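Stock Cover and Survey Conditions in Small Commercial Property Insurance
Project report, second semester
Farah Tarigan
Submitted 22/11/2023

1. Introduction

This report is about the conditions which an insurer puts on a small business after a survey of its premises. I chose the subject after my placement in June at Batel, a broker which places property cover for small manufacturers and wholesalers. During the placement I was asked to sort old survey letters, and I noticed that many clients did not answer them. I wanted to understand what happens to the cover when the letter stays in a drawer.

The question of the project is the following: do small firms understand the difference between a recommendation, a requirement and a condition of the policy, and does the wording of the letter make a difference?

I do not discuss liability cover or motor cover. I also do not discuss home insurance, where surveys are less common and the rules for consumers are different.

2. Background

When a business asks for cover on its building, machinery and stock, the underwriter looks first at the proposal form. If the sums insured are low, the form is normally enough. If they are higher, or if the trade is considered difficult, the insurer can send a surveyor. The surveyor walks through the premises with the owner and writes a report about construction, fire protection, security, storage and housekeeping.

After the visit, the insurer can do one of several things. It can accept the risk as it is. It can change the price or the excess. It can also ask for improvements, and here the words become important. A recommendation is advice, and the cover does not depend on it. A requirement must be done by a date, and if it is not done the insurer may review the terms. A condition is written into the policy itself, and a claim can be reduced or refused if the condition was not respected and this is connected with the loss. The exact effect depends on the wording and on the law which applies, so a general explanation like mine is always a little too simple.

The stock item is a special problem. The value of stock goes up and down in the year, but many owners give one figure at the start and do not change it. If the sum insured is too small, the insurer can apply average. This means that the claim is paid only in proportion. A firm which insures half of its real stock value can receive half of its loss, even when the loss is small.

3. Method

Batel allowed me to use survey letters from closed files, with the names of the clients removed. In total there were 1,256 letters. I read all of them quickly and put each one in a simple table with the trade, the type of improvement, the words used and whether a reply was in the file.

Then I made longer interviews with 10 owners or managers who agreed to speak with me. Each interview had the same questions. I asked them to read a sample letter and to tell me in their own words what they had to do, and what would happen if they did not do it. Two interviews were made by telephone because of the distance. I wrote notes by hand and sent them back to the person for correction.

I also built a small paper model of a claim. In this model a wholesaler called Drerus has a water leak and loses stock worth 1,000 pounds. The firm is not real and the model only serves to show the calculation of average.

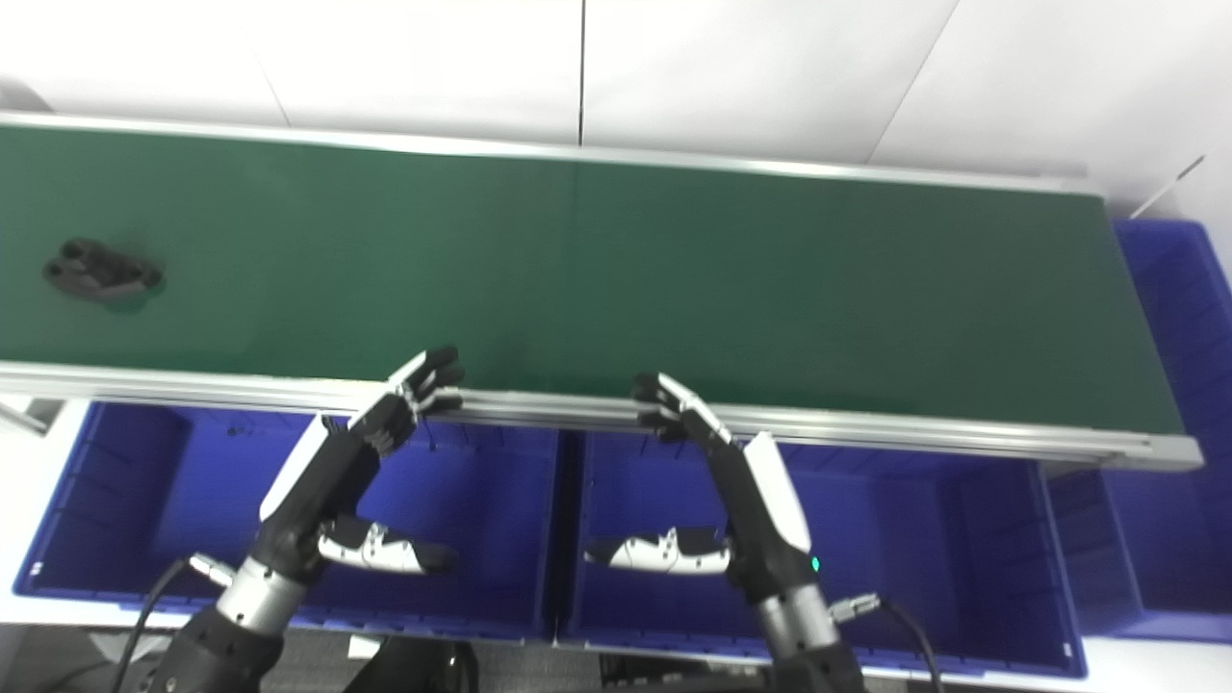 Finbarr Mac Mathúna read the first draft and objected to this part of the method, saying that closed files give too good a picture, as a client who left the broker in anger over a survey condition may have taken the discussion to the telephone, and then the file has no reply in it although there was a very long one. He also asked why I counted a letter as unanswered when the work could have been done without any letter back.

I think both objections are correct. I could not repair the first one, as there were no records of telephone calls for the older files. For the second one I changed the name of the column from "unanswered" to "no written reply", and I have used this expression in the rest of the report.

4. Results

4.1 The letters

The letters used the three words in a mixed way. It was common to find the title "Recommendations" at the top and then, lower on the same page, a sentence saying that the points must be completed before renewal. In some letters the word "should" was used for everything, also for points which were conditions of the policy. A reader who knows insurance can understand from the policy schedule which point is serious. A reader who does not know it has only the letter.

The most usual points were the electrical inspection certificate, the storage of waste against the outside wall, the height of stock above the floor, and the service contract for the intruder alarm. The electrical certificate was the point with the most written replies. I believe the reason is practical. There is a document at the end of the work, and the owner can simply send a copy. For the stock height there is no document, and the owner does not know what kind of proof is expected.

Letters with a date for each point had more written replies than letters with one date for all the points. I did not test this with statistics, and it would be wrong to say it is proved.

4.2 The interviews

Of the 10 persons, 6 said that a requirement and a recommendation are the same thing. Most of them had never compared the survey letter with the policy. One manager told me that she gave the letter to her electrician and considered the matter closed, although the letter had also other points about storage and the alarm.

Several persons were afraid that asking questions would make the premium higher. One owner had moved his packing materials to another room after the survey and did not tell the broker, and he did not know if this was good or bad for his cover. He asked me, and I had to answer that I was not allowed to advise him. I passed the question to my supervisor with his permission.

About average, the answers were weak. Only the two owners with an external accountant could explain it. The others believed that a partial loss is always paid in full up to the sum insured. When I showed them the Drerus calculation, where the stock is insured for half of its value and the payment for the loss is 500 pounds before the excess, the conversation usually became much longer.

4.3 The trial letter

With the help of the claims desk I wrote a new version of the sample letter. It has three separate headings, one for each kind of point. Under each heading there is one sentence which says what happens if the point is not done. Behind every point stands the date and the proof which is accepted, for example a certificate, an invoice or a dated photograph.

I showed the new version to the same persons at the end of the interview. All of them could say which points were conditions. This is a weak test, for they had just spoken with me about the subject and were already attentive.

5. Discussion

The results suggest that part of the problem is in the writing and not only in the attention of the client. An insurer may have good technical reasons for every point, but the reasons are lost when all the points look equal on the page.

There is also the position of the broker. The survey letter is normally written by the insurer and the broker sends it further with a short cover note. In the files I saw, the cover note often said only "please see attached". I think a cover note of three or four lines, naming the conditions and their dates, would be cheap to write. My supervisor agreed in part, but he warned that a broker who summarises the letter can be blamed if the summary leaves something out. I had not thought of this. A possible solution is to name the numbers of the points and not to describe them again.

I also looked for a software solution. Batel uses a diary program called Zevis for renewals, and it is possible to enter a reminder for each requirement. In practice the reminders were entered only for the renewal date, and a requirement with an earlier date passed without any signal. To enter more reminders takes time, and during my placement the staff had little of it.

6. Limits of the project

The files come from one broker only. The interviews were few, and the persons who agreed to speak are probably more interested in insurance than the others. English is not my first language, and in two interviews I had to ask for a sentence to be repeated more than once. I do not know if any of the letters without written reply led to a refused claim, as I had no access to the claims files.

7. Next steps

In the next semester I would like to send the trial letter to a group of new clients and compare the written replies with those to the old letter. Batel has agreed in principle, but the insurer must also agree to the new headings. Until now I have not received the answer from its underwriting department.

The table of letters and the interview questions are in Appendix A. The old and the new sample letter are in Appendix B.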